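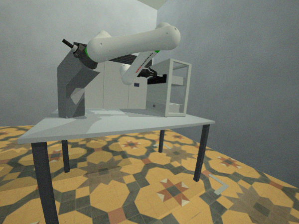

I have a soft spot for dull results, and the one I keep boring my friends with came out of our simulation work in January. We'd trained a policy on a drawer and shelf task, tested it in 100 rendered rooms, and it looked marvellous. Then Nima Abbasi changed the floor tiles and the wall colours, left everything else alone, and the success rate dropped by 29 points. Twenty-nine! For a floor!

My view, and I've argued it with Gopinath Kulkarni over far too many cups of tea, is that this should be the first number in any paper of this sort. Usually it's in a table near the back, if it's there at all.

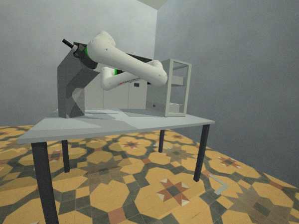 One of our rendered rooms, with the shelf unit at the right-hand end of the table.

Gopinath says loud floors are a silly test, as no kitchen looks like that. Well, he hasn't seen my aunt's. And I don't much care whether the room is likely. I care whether the policy has learnt about the drawer or about the tiles, and a gaudy floor is a cheap way to find out — Nima's whole change took an afternoon.

The wrist view is where I've changed my mind a bit. I used to think it would save us, because up close there's hardly any room left to be distracted by.
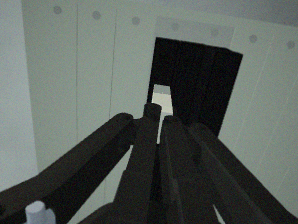
But we reran the lot with the wrist camera only, and the drop was still 11 points. Smaller, yes, and I was pleased for most of a morning. Then Rasa Butkienė pointed out that the wrist camera sees plenty of floor on the way in, and if the arm sets off badly it may never get close enough for the tidy view to help.

So I'd like people to report both, every time, with the ugly rooms included. We're putting ours in the next Bremel write-up, on page one, and Gopinath can have a footnote.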